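Skarkix Path Trial: What Went Wrong in May, and What Has Changed
August 7, 2023

Several readers have asked why the delivery and inspection robot disappeared from the Hitcombe path for most of the winter. The fault report is now finished, and this item covers the main points. The full version is at the Dunbar office for anyone who wants to read it.

The robot is a four-wheeled Skarkix unit that drives itself along the shared path between Hitcombe and the Skokgate depot. It carries parcels one way and checks the path surface on the way back. It is limited to walking pace. Up to the day of the fault it had finished 997 trips with no injury and no damage to anyone's property.

On trip 998 it left the pavement. The robot was heading back to Skokgate in the late afternoon with an empty cargo bin. On a straight section it began to drift right, crossed onto the loose shoulder, and kept going until its front right wheel dropped into soft ground. It then tipped onto its side. The drive motors should have cut out as soon as the tilt sensor tripped. They kept turning for 10 seconds.

A woman walking her dog was behind the robot when it went over. She was not touched, but she was close enough to see the wheels still spinning and had the good sense to stay back. She phoned the number on the lid, and Morven Niven from the depot got there and switched the unit off at the isolator. Service was suspended that evening.

There were two separate faults, and they need to be kept apart.

The first was in how the robot found the edge of the path. It uses a forward camera and a laser scanner, and the software takes an estimate of the edge from each. On most of the route the two agree. Where the pavement has been patched or widened, the camera can lose the line of the old edge and pick up a new one farther out. Pale gravel next to gray asphalt on a dull day makes this worse, as the contrast between them is low. The scanner gave a better answer that afternoon, but the software had been set to trust the camera whenever the camera reported high confidence. It reported high confidence all the way onto the shoulder.
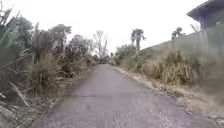 The path on an overcast day, with a rougher patch of asphalt on the right and the gravel shoulder running on beyond it.

Malcolm Treloar, who wrote the report, went through the logs from earlier trips and found the same drift in a milder form. On 3 of them the robot had moved right at patched pavement and then corrected itself. None of these set off an alert, because the wheels never left the asphalt. "The information was there," he writes. "We were only looking at trips that ended badly, and none had."

The second fault was the motor cutoff, and the report treats it as the more serious of the two. A robot that leaves the path at walking pace is a nuisance. A robot that is lying on its side with its wheels under power can hurt someone who tries to help. The tilt sensor did its job and sent a signal at once. That signal went through the main computer, which was busy trying to plan a way back to the path and did not pass it on. The motors stopped only when a separate timer ran out.

The emergency stop button on the rear panel was tested afterward and worked. It could not have been reached safely with the unit lying as it was.

These changes have been made:

The tilt sensor is now wired straight to the motor power relay and no longer depends on the main computer. In bench tests the wheels stopped in under a second.

There are now 2 emergency stop buttons, one on each side of the body near the top.

If the camera and the scanner disagree about the edge, the robot slows down. If they still disagree after that, it stops and calls the depot. Expect to see it standing still more often than before. Please leave it where it is unless it is blocking your way.

Every sideways correction near patched pavement is logged and looked at weekly by a person.

One change is still open. The report asks for the patched sections to be entered by hand on the robot's map, so that it knows where the edge is likely to confuse it. Morven has started on this from the Skokgate end – it is slow work, done on foot with a tape and a tablet – and the Hitcombe end has yet to be surveyed. Until it is done, the robot will run only with a member of staff walking behind it.

Escorted trips restart this week, mornings only. Parcels for the Hitcombe side will go by van in the afternoons as they do now, at no extra charge.

If you come across the robot on its side or off the path, keep clear of the wheels, even if they are not moving. Keep children and dogs back. Call the number on the lid and give the nearest gate or house number. Please do not try to lift it. It is heavier than it looks, and the staff have a strap for the job.

Reports of odd steering are also welcome, including small ones. Leave a note at the Dunbar office with the time and the place, and Malcolm will match it against the log.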